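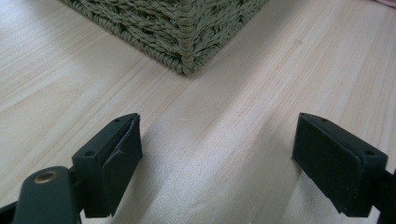
Lutavine Call and Text Filter – the small box that sits by your phone

I'm Jean Baird and I've been selling Lutavine filters from the shop in Bodham since my own mother nearly handed her bank details to a man who said he was from her broadband company. She's sharp as anything, my mum, and she still got as far as reading him the first half of her card number before the dog barked and she put the phone down. So I do take this stuff personally!

The filter is a plug-in box for your landline, with a free companion app for your mobile. The box deals with nuisance calls and the app deals with dodgy texts (the missed parcel ones, the "Hi Mum, I've lost my phone" ones, the tax refund ones that turn up every February). You can use either without the other, but the price is the same and most people end up using both.

How it works

When a call comes in from a number on your own safe list, it rings straight through. Anybody else hears a short message asking them to say their name. Your phone then rings, you hear the name, and you press 1 to take the call or 2 to send them packing. Machines hang up at that stage, and so do most of the chancers.

Your safe list holds 475 numbers, which is more people than I've ever wanted to speak to. You can add them by pressing the big button at the end of a call, or type them in on the app and let it copy them over (much quicker if you've got a long Christmas card list).

Texts are a bit different. The app looks at any message from a number you don't know, and if there's a link in it, the link is switched off until you say otherwise. The message itself isn't deleted. It goes into a folder called Plullness, which is a daft name and I've told them so, but it was the name of the old software and it stuck. Have a look in there once a week or so, as the odd doctor's reminder does land in it.

What it won't do

It won't clean a phone that's already caught something. If you've tapped a link and installed an app you weren't sure about, turn off the wi-fi and mobile data, ring your bank from another phone, and get the handset looked at before you do anything else. I can't fix that by post, sorry.

It also doesn't look at emails, or at messages sent inside chat apps. I get asked about that nearly every day. Lutavine say they're working on the email side but I've no date for it and I'm not going to make one up.

And it can't stop you trusting someone who's already got through. If a caller gives a name you know and you press 1, you're on your own, same as ever.

What's in the packet

The filter box
Phone lead, short
Mains plug (three-pin)
Printed guide in large type
A card to keep by the phone, with space for your bank's proper number

If you need a longer lead, put a note on the order and I'll pop one in for £2.

Will it work with my phone?

Nearly all corded and cordless phones are fine. If your landline has gone over to digital, the box plugs in between the router and the phone base – there's a drawing of it in the guide. The one set I do have trouble with is the older Saha cordless, the grey one with the flip-down cover. It works, but the announcement comes through very quiet. The newer Saha is all right.

The app needs a fairly recent mobile. Try it before you buy the box, it's free and you'll soon see whether it installs.

Price and delivery

The filter is £100 including postage in the UK. There's no monthly charge and no subscription after the first year either, I checked that one twice before I agreed to stock it. Orders usually take about 9 days at the moment, a bit longer if you're on one of the islands.

You can send it back within the month if you don't get on with it. Please put all the leads back in the packet! And wipe your safe list first – hold the big button down until the light goes red, then let go.

Setting it up for someone else

Lots of you are buying for a parent. My advice is to fill in the safe list yourself before you take it round, and put the surgery, the chemist and the hospital switchboard on it as well as family. Then ring them a few times from a number that isn't on the list so they can get used to hearing the name and pressing the button. Mum pressed 2 on me every time for the first week, and I'm still not sure it was an accident.

Stock was last updated on 27/08/2025. White is in, black is on order, and the cream one has been discontinued.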